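Category: Operations / Safety and Faults

Damer Home Handling Group
Minutes of the fault review, September
Indville office, 2:00 p.m.
Chair: Chiamaka Usman
Present: bench, field and data leads. Apologies from the Hatville site.

1. Previous minutes
Accepted with one correction: the spare linkages went to Hatville, not to Nwachukwu.

2. Fault report, bedroom laundry task
The test arm at Nwachukwu closed on a folded garment, reported a good grip and lifted with nothing held. On the retry it closed past the commanded width and pinched the bedding. The operator used the stop button. No injury, no damage to the arm. The bedding was pulled but not torn.

3. Cause
Bench traced the fault to the recordings. One hand-held gripper had gone back into use after a finger swap without a new zero. Its opening width read wide for the whole of the batch. Of 2,404 recordings in the set, 261 came from that unit. The policy learned the offset along with the task.
Data lead noted that the width check runs only at the start of a session and passes any value within limits — a constant offset will not trip it.

4. Stop button
Response was within limits. The button was on the far side of the bed from the operator, who had to lean across the arm's path to reach it. Chair asked for this to be logged as a separate safety item. Agreed.

5. Recording practice for soft items
Discussion of dark cloth on patterned bedding. Field wants the fingers fully open before the approach, with both pads in view. Bench wants a close-and-open at the start of every recording so the zero can be checked afterward. Both adopted. Almost 200 new recordings are needed before the retest, all on beds, folded items only.
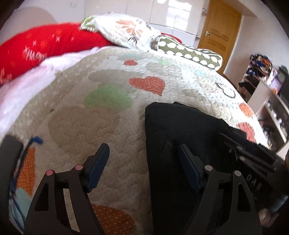 6. Actions
Bench: zero all hand-held units and tag each with the result. No unit to leave the bench untagged.
Data: pull the 261 recordings, retrain without them, report at the next review.
Field: move the stop button to the operator's side at Nwachukwu — no runs until done.
Usman: open the safety item and send it to Hatville.

7. Any other business
Cable ties are low at Indville. Closed at 3:10 p.m.

0 comments | 3 shares
Contact the group office | Back to top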